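**Open-book or closed-book for the October certification round?**

**Dilek_Eren** (Moderator)
Feb 17, 2022

The Examinations Office at Emirgate has asked instructors to comment on whether the October round should permit reference materials. The present rule is closed-book for all sections. Comments posted in this thread will be forwarded to the Office. Please state which subject you teach.

**R_Tannous**

I teach biology and support keeping the present rule. Of the 117 candidates in my last group, most wrote shorter and clearer answers than the open-book group before them. Candidates who are allowed a textbook spend the first part of the session looking for the right chapter.

**mahlet.s**

Chemistry. I must disagree with the previous post. The open-book group sat a longer paper, and the two sets of answers should not be compared without taking that into account. Recall of tables is a small part of what our graduates are asked to do at work.

I would also ask the Office to look at how practice material is written. Many sheets now give a page reference after the question, and students learn to expect one.
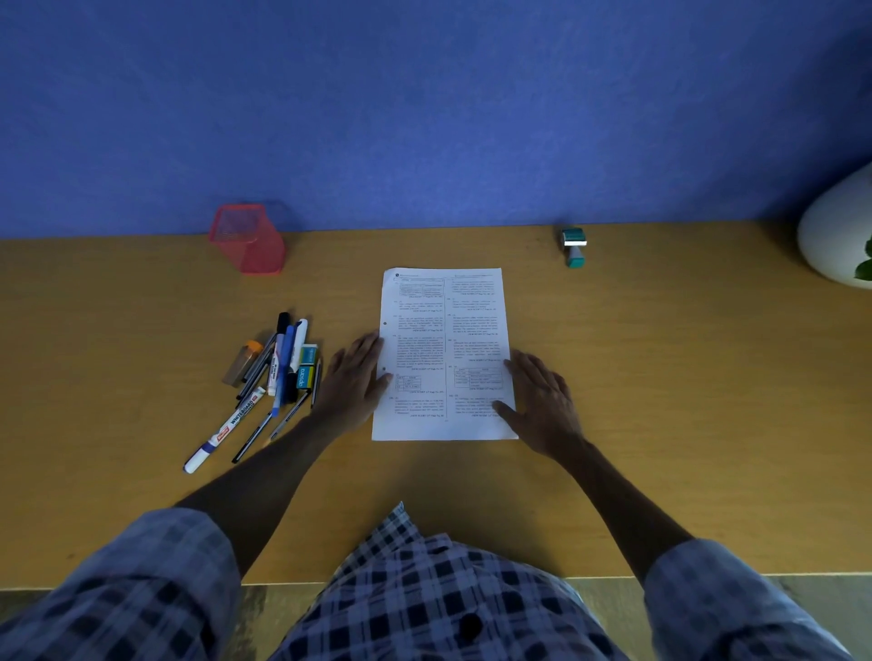

*Two-column practice sheet with textbook page references after several of the questions.*

If page references are used all year and then removed in October, the change should be announced to students in writing.

**R_Tannous**

The references are a study aid. I see no conflict between their use in class and a closed-book examination. On the length of the paper, the point is accepted.

**HHirose**

Physics. Our section at Pasby has used a middle course for two rounds: a single formula sheet, issued by the proctor and collected with the answer booklet. No personal notes are admitted. Complaints fell to 3, and grading time did not change.

**mahlet.s**

Who approves the contents of the sheet? At Dursun the same plan was dropped when departments could not agree on what to include.

**HHirose**

The section head approves it and posts it before registration closes. Late requests are not considered.

**M_Toprak**

Mathematics. I could support the formula sheet, provided that it is identical at every site. I remain opposed to full open-book papers.

**Dilek_Eren** (Moderator)

Thank you. The formula sheet has been added as a separate option in the summary. Mr. Hirose, please send me the Pasby version by internal mail.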